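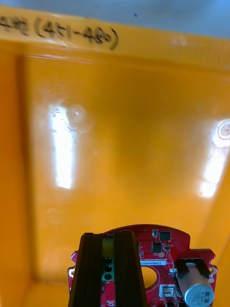
A red circuit board in a yellow plastic bin marked (451-480).

Home News Politics Council Opinion Sport Contact

Kanchan Nigam on running Zatbridge until the election

Kanchan Nigam had been acting leader of Zatbridge council for 33 days when we met, and she was still finding things in her predecessor's desk. "Mostly rubber bands," she says, "and a very good map of the sewers, which I've kept!"

She took over in November, after the coalition between the Drulent ward independents and the harbour group fell apart over the budget. Neither side would serve under the other's man, and it was Marloes Geerts of the harbour group who put Nigam's name forward, late in the evening, with the public gallery still full. "I'd gone out to move my car. When I came back in, people were looking at me in a funny way."

What a pleasure it is to hear someone talk about standing orders with this much delight. Nigam has read all 86 pages of them (twice) and can tell you which paragraph stops an acting leader from selling land or signing any contract that runs past polling day. Does she find it frustrating? "No, I love it. I can't start anything grand, so I get to finish things. The Declercq Street crossing had been agreed three times and never built. Well, it's being built."

Her critics say she is doing rather more than keeping the lights on. Jozef Prins, who leads the Drulent independents, has complained that opening the committee meetings to questions from the floor was a decision for an elected leader. Nigam puts her cup down at this. "Jozef has a point about the procedure and I've told him so. The full council can vote it away tomorrow if it likes. But 800 people signed the petition asking for it, and I wasn't going to leave that in a tray."

The first open session ran until half past ten. There was a long argument about the Sivau bus, and a man who wanted to know why the minutes were always printed so small. They are bigger now.

She won't stand for the job herself, and no amount of coaxing will shift her. Torbjørn Engebretsen, her deputy, is thought likely to run. "Ask Torbjørn," she says, laughing. "He's down the corridor, and he'll talk to you for an hour."

We use cookies to remember your settings. Accept Manage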